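Why Do Boxes Have Bumps and Ridges?

By Halina Tomaszewski
For readers ages 8 to 11

Pick up a sheet of paper and hold it by one end. The other end flops down. Now fold the paper back and forth like a fan and hold it again. It sticks straight out. You did not add any paper. You only changed its shape.

Engineers call this making something stiff. A stiff thing does not bend easily. Folds, ridges, and ribs are all ways to make a thin material stiff, and once you know about them you will start seeing them all over your house.

What is a rib?

A rib is a raised line on a flat surface. Look at the bottom of a plastic food tub or the side of a soup can. Those lines are ribs. They help the flat part keep its shape when something pushes on it.

Ribs work because of thickness. A thin ruler bends easily if you push on its flat side. Turn the same ruler up on its edge and push down. It hardly bends at all. The plastic is the same, but now there is more of it in the direction you are pushing. A rib is a little like a ruler standing on its edge, joined to the wall of a box.

Why not make the walls thicker?

A box maker could do that. The box would be strong. It would also be heavy, and it would use a lot more plastic. Suppose a factory saves 5 grams of plastic on every box and makes 3000 boxes. That is 15,000 grams, or 15 kilograms, which is more than a car tire weighs.

Thick plastic also takes longer to cool after it comes out of the mold. A mold is a hollow metal shape that melted plastic is squeezed into. If one part of the wall is much thicker than the rest, it cools more slowly and can pull the box out of shape. Thin walls with ribs cool more evenly.

Crates are a good place to look for all of this.

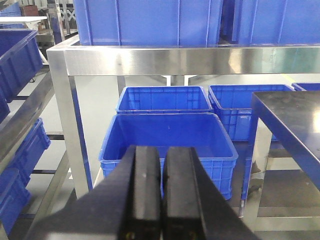
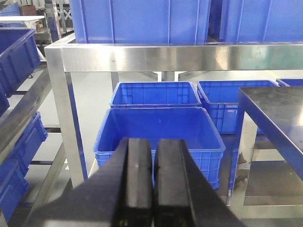
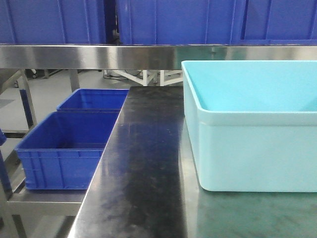
Blue plastic crates with ribbed sides.

The rim matters too

The top of an open box has a problem. There is no lid to hold the sides in place, so they want to bow outward when the box is full. A thick or rolled rim helps stop this. Run your finger along the top of a paper cup and you will feel a small roll. Unroll a bit of it on an old cup and squeeze. The cup gets floppy right away.

Corners are strong already. Two walls meet there and hold each other up. When boxes are stacked, much of the weight goes down through the corners. The middle of a long wall is the weak part, and that is where ribs are the most help.

Ribs in nature

Plants and animals had ribs long before people made boxes. A scallop shell is thin, but it has ridges that spread out like a fan. A big palm leaf has folds that help it hold itself up in the wind. Celery has long ridges on the outside of each stalk. Peel those strings off and the stalk bends more easily.

Try it: the paper bridge

You will need two books of the same height, two sheets of paper, and a pile of coins.

Set the books a little less than one sheet apart. Lay a flat sheet of paper across the gap. Put coins on the middle, one at a time, until the bridge falls. Write down how many it held.

Now fold the second sheet back and forth into narrow pleats, each as wide as your finger. Open it slightly and lay it across the same gap, with the folds running from book to book. Add coins again. You may need to set a small piece of card on top so the coins don't slide into the folds.

Then try turning the folds the other way, so they run across the bridge. What happens? Ribs only help in one direction – along their length. That is why some boxes have ribs going both up and down and side to side, making a grid.

Words to know

Stiff: hard to bend.
Rib: a raised line that makes a surface stiffer.
Rim: the top edge of a cup, bowl, or box.
Mold: a hollow shape used to form melted plastic or metal.
Pleat: a fold in paper or cloth.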